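Print this page | E-mail this page
Search notebook... Go

Workshop notebook, August, 7:40 am

Dye vat at the Stendville shed is behaving again. I topped it up last night with the Kiltero indigo paste and left it under the blankets, and this morning there was a proper coppery skin on top and the liquor underneath had gone that lovely yellow-green. Hooray! The old tub of paste was down to scrapings, so I've opened the new one (it's on the low shelf, lid is stiff, use the flat bar).

Dipped the first lot of wool skeins before brekkie — two dips each, good long airing between. I'm after the blue they use for the sea on a school globe, bright and a bit bossy, and we're not there yet. Mine are coming out greyer. Could be the fleece, could be that I rushed the scour.
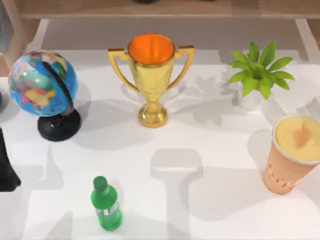
Scouring, second go

Ran another 248 g through with the Pandey soap, hotter this time, and let it cool in the pot. Much less grease in the rinse water. The cotton tape I threw in as a test took the colour evenly right along, which the last piece certainly didn't. If anyone uses the big pot, please don't stir the wool, just push it under and walk away. I felted a whole skein last month fiddling with it and I'm still cross.

Weld bath is next, for overdyeing. Half the blue skeins go in for greens and the other half stay as they are, so I can lay the pale blue, the deep blue and the green side by side and pick. 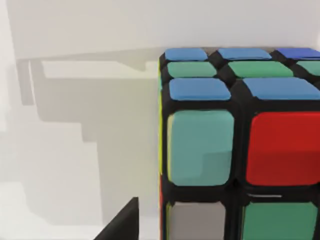 Filed under: Colour samples

Undolis want their swatch card with 24 shades on it and I've got around half that I'd put my name to. The greens are the strong end. Lightfast strips are taped in the north window, leave them be till I've had a look. Need more mordant, and somebody's walked off with the good thermometer again.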